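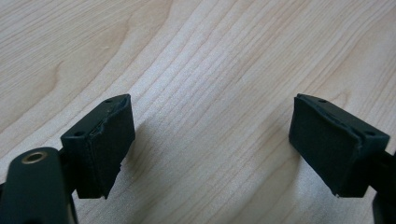

4.2 Surface appearance of the tabletops

The second part of the study dealt with how the tabletops looked to the people who sat at them. Complaints recorded during the first year at Kollholm were seldom about damage. Most referred to glare, to patches that seemed darker than the rest of the table, or to a surface that "looked worn" although no scratch or stain could be found on it. The survey described in this section was designed to separate changes in the finish from features that belong to the wood itself.

A total of 65 tables were entered in the survey. All had pale tops supplied by Verbeke and had been in daily use in the reading rooms and the staff kitchen. Tables that had been sanded or recoated on site were left out of the analysis, as were those whose position had changed between the two visits. This left 54. Each top was wiped with a damp cotton cloth, dried, and left uncovered overnight before any reading was made. Gloss was measured along the grain and again across it, at fixed points marked on a paper template. The second visit took place in August and followed the same procedure. The two visits together gave 2988 readings.

Each table was also rated by eye. Raters sat on the long side of the table and were asked to mark on a plain outline any area they considered lighter, darker, duller or shinier than its surroundings. They were not told which tables had been the subject of complaints. Ratings were made under the room lighting normally in use, with blinds half lowered. Margareta Neagu trained the raters and reviewed the outlines; where two raters disagreed on the limits of an area, the smaller area was kept.

Grain pattern was recorded separately, using three classes. Class A covers tops with straight, evenly spaced lines. Class B covers tops in which the lines curve but keep a fairly constant distance from one another. Class C covers tops in which the spacing changes noticeably within a short distance. The surface in Figure 4 is typical of Class C: the lines are broad and widely spaced near the upper left corner, and become tight and nearly parallel toward the middle, where they sweep up to the right. A slight sheen is visible in the center, and the lower part of the top is somewhat darker and warmer in tone.

Figure 4. Light-colored wooden tabletop, grain class C.

Differences of this kind had a clear effect on the outlines drawn by the raters. On Class A tops, marked areas tended to match the points at which the gloss readings were high or low. On Class C tops the match was weak. Raters often drew the edge of a "dull" area along the line where close grain gave way to open grain, even when the readings on either side were the same. Several marked the brightest part of the table as polished by use. When the same tables were viewed from the opposite side, the bright area was placed elsewhere, which points to reflected light and not to wear.

The readings themselves changed little between visits. Slightly higher values were found along the front edge of the kitchen tables, where forearms and sleeves rest, and slightly lower values where cups are set down. Neither change was large enough to be picked out reliably by eye. The tables treated with the Trakitz oil and those treated with the Fadora lacquer did not differ in the number of areas marked, although the lacquered tops gave higher readings throughout.

Two limits should be noted. First, the template points lay at least 120 mm from the edge on the short sides, and wear close to the corners may have been missed. Second, the color of pale wood shifts with exposure to daylight, and the survey had no unexposed sample from the same boards. Ward De Bruijn has since set aside offcuts from a later delivery in a closed cabinet, and these will be compared with the tops at the next inspection.

For maintenance purposes, we recommend that a reported dull or dark area be viewed from at least two sides of the table before refinishing is ordered, and that the grain class be written on the inventory card at delivery.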